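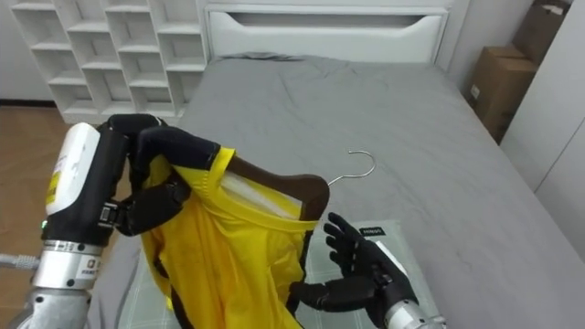 左手指关节过流保护误动作的问题，在Vilten双臂平台的挂衣任务中已复现。故障最早于去年11月出现：左手夹持衣物时，控制器报出电流超限，手指随即卸力，衣架连同衣物一起脱落。此后测试组调取了384次挂衣操作的日志，其中60次在左手夹持阶段触发保护，右手没有同类记录。左右手分工不同，负载也不同。右手张开靠近衣身，主要负责整理下摆；左手要同时扣住衣架和肩部布料，像黄色衬衫或球衣这类轻薄光滑的面料，拇指须从下方压紧，指尖长时间处于堵转状态，电流难以回落。

排查先从线缆入手。左前臂外侧线缆在肘部弯曲较大时受拉，曾怀疑接触不良造成采样跳变。更换线缆并重新固定后，故障照旧，这一项排除。随后Leena Mustonen对比了两只手的驱动参数，发现左手固件在上次升级时恢复了出厂配置，过流判定窗口变为200毫秒，而右手仍沿用调校后的设置。夹持光滑面料时，控制器为防滑不断追加力矩，在较短的窗口内很容易越限。

安全方面的问题更值得注意。保护触发后，手指直接断电，手臂却继续执行原轨迹。有一次衣架脱手后金属挂钩卡在指缝中，被手臂拖行了一段，指套表面划伤，未涉及人员。当时腕部指示灯没有变色，操作员只能从终端日志看到报警，按下急停时动作已接近完成。

目前的处理措施如下。左手参数已与右手统一，升级后须逐项核对配置，核对表由Keskinen保存。手指保护信号接入手臂控制器，任一手指卸力，双臂同时减速停止并保持位置。防滑力矩增加上限，达到上限仍检测到滑移时，任务中止，不再追加。

修改后的固件已装入Rallberg的试验机，耐久测试计划夹持4,000次，面料包括光滑针织、棉布和带衬里的外套。测试期间，床侧作业区不得有人进入，取放衣架须先切断驱动电源。指套磨损对摩擦力的影响尚未量化，本轮测试一并记录。其他站点在收到新固件之前，请暂停光滑面料的挂衣任务。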